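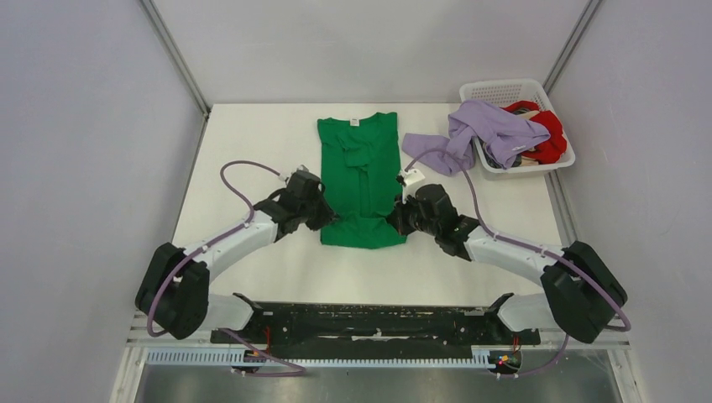 How long should a cotton T-shirt last? If you wash it cool and keep it out of the dryer, 10 years of regular wear is a fair thing to expect.

January
By Alois Strebel

Most of the shirts I see give out much sooner. I have run the mending counter at Hauser, a clothing repair shop in Wodilside, for 15 years, and the damage comes in the same few places. The collar goes wavy. The side seams twist toward the front. Small holes show up at the belly, right where the fabric rubs against a belt buckle or the edge of a kitchen counter.

Very little of this has to do with price. I have mended expensive shirts that were thin as paper after two summers, and I own a plain one from a market stall in Fanemau that I have worn since before my daughter was born. It is faded at the shoulders and otherwise sound.

What matters first is the knit. Hold a shirt up to a window before you buy it. If you can see the shape of your hand through a single layer, it will wear through early. Then pull the hem sideways and let go. A good knit comes back to its shape. Check the shoulder seam too -- a strip of tape sewn inside from one shoulder to the other keeps the neck from stretching.

Washing comes next. Turn the shirt inside out, close any zippers in the same load, and use less soap than the bottle says. Heat is hard on cotton and harder on the bit of elastic in the collar. A line or a rack is better. Shake the shirt out hard while it is damp and it will need little ironing.

Storage gets less attention than it should. Hangers pull at the shoulders, and on a heavy shirt they leave bumps that stay. Fold it and put it in a drawer. The way you fold it makes no great difference as long as you don't press the same sharp crease into it for years.

Holes are easiest to fix when they are small. A pinhole takes two or three stitches from the inside with thread that matches. Leave it for a month of washing and you will need a patch. At the shop we charge the same for either, so the saving is only in how the shirt looks afterward.

When a shirt is past mending, cut off the sleeves and hem and keep the body for rags. Old cotton is the best thing I know for windows.

Comments

marlo_k
Been using half the soap since last winter and the towels are softer too.

Pia in Fanemau
Does the window test work for dark colors? Everything looks thick in navy.

oldthread
I still hang mine. No bumps so far -- wide wooden hangers.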